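Caring for Plastic and Melamine Serving Trays

Light-colored trays show wear sooner than dark ones. The notes below cover washing, stain removal, protection of printed surfaces, and storage. They apply to molded trays with a raised rim, with or without a printed design. For lacquered or painted wood, see the separate page.

Identify the material first
Check the underside for a molded stamp. Melamine is hard, rigid and rings slightly when tapped. Polypropylene flexes when twisted and sounds dull. If there is no stamp and the sound test is inconclusive, treat the tray as melamine and keep it out of the microwave.

Routine washing
Use warm water, a few drops of dish soap and a soft sponge. Wash the flat first, then the inside corner where the rim meets the base. Crumbs and dried syrup collect in that corner, and a sponge passes over them. An old soft toothbrush reaches it. Rinse, then stand the tray on its long edge to drain. A tray left flat holds water against the rim and dries with a mineral line.

Tea, coffee and turmeric
Mix baking soda and water to a thin paste. Spread it over the stain, leave for 20 minutes, and wipe off with a damp cloth using no pressure. Repeat once if needed. Do not use chlorine bleach on melamine; it dulls the surface, and a dulled surface picks up the next stain faster. Turmeric fades further if the tray is left near a sunny window for an afternoon. 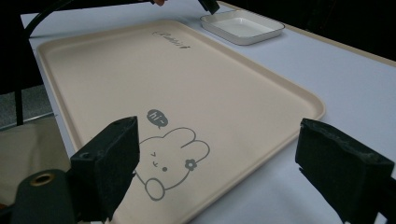 Printed designs need more care than the plain area. Line drawings and small lettering are often applied on top of the surface, where scouring powder, melamine foam and the green side of a sponge will thin them. Keep the baking soda paste off the print. For a stain that runs across a line, use dish soap on a cotton swab and work along the line. Adhesive residue from a price sticker comes off with cooking oil, left for 6 minutes and washed away with soap. Avoid acetone.

Scratches
Fine scratches cannot be polished out of a matte finish. Rubbing with car polish or toothpaste leaves a shiny patch that is more visible than the scratch. Wet-sanding with 3000 grit paper has the same result on most trays and is not recommended. To limit new scratches, put a cloth under unglazed ceramic and check the foot of each dish for grit.

Small dishes
Square sauce dishes with a dark rim line should be washed separately and stacked no more than 4 high, with a paper towel between each — the foot of one dish wears the rim of the next.

Storage
Store trays on edge in a vertical rack. If they must be stacked, place the heaviest at the bottom and a sheet of felt between each pair. Keep them away from the oven vent.

Notes compiled by Leonora Tiongson. Stain section revised in December by Akosua Darko.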